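**Oct 21, 2025 – Wendberg building, north parapet and plant deck**

Entry by R. Štefanec. Continues from the gull deterrent entry; the netting works are recorded separately.

The inspection of the parapet ledges was completed before noon. The stainless post-and-wire on the Alby Street elevation remains under tension except at the third bay, where two springs have lost their set and the wire can be depressed by hand to the ledge. Replacement springs are to be drawn from stores. The adhesive bases are sound. One base had been painted over by the building's contractor and was left in place.

Fouling on the plant deck is confined to the strip behind the condenser units. Material was dampened, bagged and removed under the usual respiratory controls. No active nests were found. Old nesting material was taken from the downpipe hopper, which now drains freely. 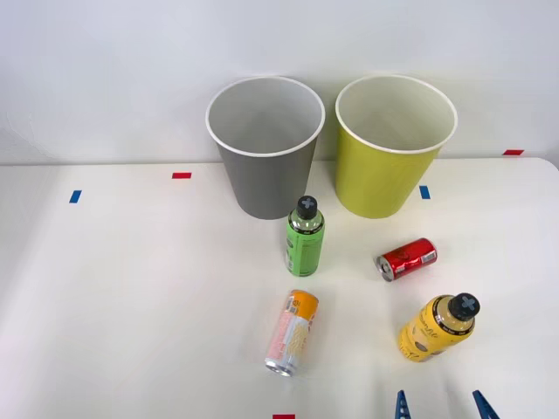
The mesh samples from Lenz were compared on return to the workshop. The heavier gauge holds its shape when cut to follow the corrugated roofing profile – the lighter one springs back and leaves a gap at the crest. The heavier gauge is preferred for the Fundeo job, where starlings have been entering beneath the ridge capping. Quantity required is 374 clips, to be ordered as a box of 1,000 given the unit price.

Bay measurements for Fundeo were checked against the drawing. Bay 9 is shown 40 mm short and the drawing should be amended before any mesh is cut.

Outstanding:

- Springs for bay 3, Wendberg.
- Written confirmation from Fundeo of roof anchor certification. Access is not to proceed without it.
- Return visit to Wendberg in November, colour of replacement bases to match existing grey.

Radoslava Štefanec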